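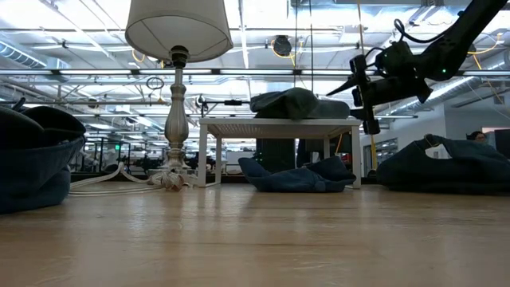

How to fold dark laundry on a table without losing your whole evening

Quick one because I have a second load going. I've been asked for this a few times, mostly by people who dump the basket on the bed and then sleep next to it for a week. I did that for years. Now I fold on a table and it takes me one side of a record.

What you need

A table. Wood is good, smooth is better. Wipe it first, crumbs love navy.
A small side table or stool, something light you can stand on top or next to the big one.
A lamp.
The laundry. Dry. Properly dry, feel the seams and the waistbands.

That's the lot. No folding boards, I had one and it lives under the sofa.

Step 1. Deal with the lamp cord

Do this before any cloth goes down. A cord lying across the table will catch every sleeve you drag past it, and one good yank on a hoodie brings the lamp over. Don't ask about the last lamp.

Unplug it. Untangle the cord on the bare table, laying it out straight as you go. Then gather the slack in loops as wide as your hand, tie with a twist tie or an old hair elastic, and tuck the bundle behind the base. Leave enough free to reach the outlet without pulling tight. Plug back in. If there's an extension cord in the mix do that one separately, don't bundle the two together.

Lamp goes to the back. You want the light coming across the cloth from one side so you can see the creases and the lint. Navy and black look identical under a ceiling light at 9 pm, I have worn one of each sock to work more than once.

Step 2. Heaps, spread out

Don't fold from one big pile. Make a few heaps and leave gaps between them, enough to get both hands in. My heaps are

thick stuff – sweatshirts, heavy pants
thin stuff – tees, pillowcases
small cloths and rags

Big heaps to the outside, small things in the middle where you can reach them. Sort by weight and forget about whose it is for now. You can sort by person at the end when everything is flat and it goes ten times faster.

Anything that isn't dark goes up on the little table, out of the way. Gray, green, whatever snuck into the wash. It's so easy to fold a pale dishcloth inside a navy towel and then not find it until March.

Step 3. Clear a landing spot

Push things back until you have a bare patch in front of you as wide as your shoulders. This is where you fold and nothing gets parked there. If you keep running out of room, the finished pieces go on a chair.

Step 4. Fold the small cloths first

They're quick and they free up the middle. Pick up by two corners, one snap, lay flat. Smooth with the side of your hand from the center out. Half, half again. Stack with the folded edge facing you so you can grab one later without the whole stack coming along.

If one is really crumpled, don't iron it. Lay it flat at the bottom of the stack and let the wieght do it overnight.

Step 5. Thin stuff

Tees face down. Sides in to the middle, sleeves back on themselves, bottom up to the collar in thirds. Pillowcases longways in half, then thirds. Same width for everything if you can, doesn't have to be perfect. Mine match the depth of the drawer. Shazia Gondal rolls hers and swears by it, fine, rolling works if your drawers are deep. Mine aren't.

Step 6. Thick stuff last

Hoodies are where people give up. Lay it face down, hood flat toward you know where, the top. Arms across the back, one over the other, straight. Fold the sides in just a little. Fold up from the bottom once, then again so it meets the shoulders. Tuck the hood down over the whole thing. Done. Makes a fat bundle but it stays put.

Heavy pants: one leg on the other, pull the crotch seam out to a point and then fold the point in. Thirds.

Thick pieces don't go on top of thin ones. Separate stacks or thick on the bottom.

Step 7. The pale ones

Now get the odd pieces down off the side table and fold those. Keep them as their own little stack.

Step 8. Put it away NOW

Not later. Carry the stacks straight to the drawers, biggest first. If they stay on the table someone will want the table, and they'll get moved to the bed and you're back where you started.

Few extra things

Lint: a barely damp rubber glove, swipe one direction only. Better than the sticky rollers and you don't run out.

Inside out tees: fold them inside out if you're tired. The print lasts longer anyway, thats my story.

How much at once: one load. I tried two loads in one go and got sloppy by the end, the last stack was basically a heap with corners.

Missing sock: check inside the pillowcases, and inside the sleeves.

Somebody emailed about fitted sheets, I'll do those seperately, they need the floor and a better mood than I'm in today. Dryer's buzzing, gotta go.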